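Beddoe Guest House — Room and Laundry Safety Checklist
Annual inspection, completed 2026-06-14
Managed by Jadudley Lettings

Key: P = pass, A = advisory, F = fail, N/A = not applicable. Items marked F must be closed before the room is let again. Advisories carry over to the next monthly walk-through.

Section 1. Means of escape

1.1 Corridor clear over its full width — P
1.2 Bedroom doors open from inside without a key — P
1.3 Self-closing devices pull doors fully onto the latch — F
Comment: Room 5 stops short of the latch when released from half open. Closer arm adjusted once in May and has drifted again. Replace the closer; do not adjust a second time.
1.4 Escape window opens and stays open unaided — P
1.5 Floor plan posted on back of door, correct for that room — A
Comment: Room 3 has the plan for Room 4. The exit route is the same but the room number is wrong.
1.6 Stair nosings secure — P
Comment: Third tread from the top was reported loose. No movement found under load.

Section 2. Smoke and carbon monoxide alarms

2.1 Alarm present in each bedroom and in the corridor — P
2.2 Test button sounds alarm — P
2.3 Interconnected alarms all sound together — F
Comment: Laundry room unit does not trigger from the corridor unit. The corridor unit does trigger from the laundry. Likely a pairing fault on one side only. Electrician booked.
2.4 Manufacture date on the base legible and within service life — P
2.5 Carbon monoxide alarm within reach of the boiler cupboard, not inside it — P

Section 3. Bedrooms

3.1 Outlets and cover plates free of cracks and scorching — P
3.2 No extension cord run under rug or mattress — A
Comment: Room 2 has a cord behind the headboard feeding both lamps. Not pinched, but there is no need for it. Move the left lamp to the wall outlet.
3.3 Portable heater has working tip-over switch — P
Comment: Rellport panel heaters, 800 watts, one per room on the north side. All cut out when tipped.
3.4 Clear space of 24 inches around heater on all open sides — F
Comment: Room 2 armchair is inside the limit. Mark the carpet and move the chair to the window.
3.5 Bed frame bolts tight, slats seated — P
3.6 Bedding and clothing clear of heaters and lamps — P
Comment: Knitwear laid on the bed is acceptable. Knitwear over a heater or lampshade is a fail, whatever the setting.

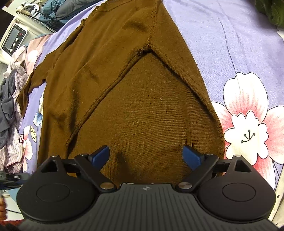
3.7 Blind cords secured to wall cleat — P
3.8 Wardrobe fixed to wall — A
Comment: Room 1 bracket is fitted at one end only. Wall plug has pulled out at the other. Patch and refit into the stud.

Section 4. Laundry room

4.1 Dryer lint screen clean, no tears — P
4.2 Exhaust duct is rigid or semi-rigid metal, no plastic foil — P
4.3 Duct joints taped, not screwed through — A
Comment: One screw found at the elbow behind the left machine. Screw points collect lint. Remove and seal with foil tape.
4.4 Outside vent flap opens when dryer runs — F
Comment: Flap on the Drulberg dryer opens halfway and sticks. Paint on the hinge. Dryer tagged out until freed or replaced.
4.5 Washer hoses free of bulges, shutoff valves turn — P
4.6 Floor drain clear — P
4.7 Detergents in closed cupboard, original containers — P
4.8 Knits and woolens dried flat, away from the dryer exhaust — P

Cuffs and ribbed bands hold water longest. Check them by hand before an item goes back into a closed drawer; damp drawers were the source of the mildew recorded in Room 4 last year. 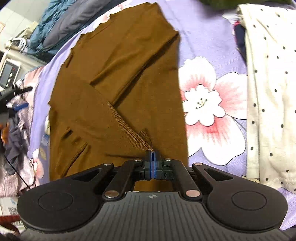

Can guests' clothes be left in the dryer overnight if the cycle has finished?
Empty the drum as soon as the cool-down ends. A packed load holds heat after the machine stops, and nothing should be left in a dryer once the laundry room is locked.

Section 5. Electrical panel and records

5.1 Panel access clear, door closes — P
5.2 Circuits labeled — A
Comment: Two breakers carry the old labels "annex" and "annex 2". The annex no longer exists. Trace and relabel.
5.3 Ground fault outlets trip and reset — P
5.4 Repair spend within the 3,000 dollar annual limit — P
Comment: The closer, vent flap and alarm repair will be charged to this year. Wardrobe bracket is routine maintenance and is not counted.
5.5 Previous report on file, all fails signed off — P

Open fails: 1.3, 2.3, 3.4, 4.4
Open advisories: 1.5, 3.2, 3.8, 4.3, 5.2

Room 5 is off the booking calendar until 1.3 is closed. Room 2 may be let once the chair has been moved — photograph the clearance and attach it to this report. Laundry room remains open with the right-hand machine only.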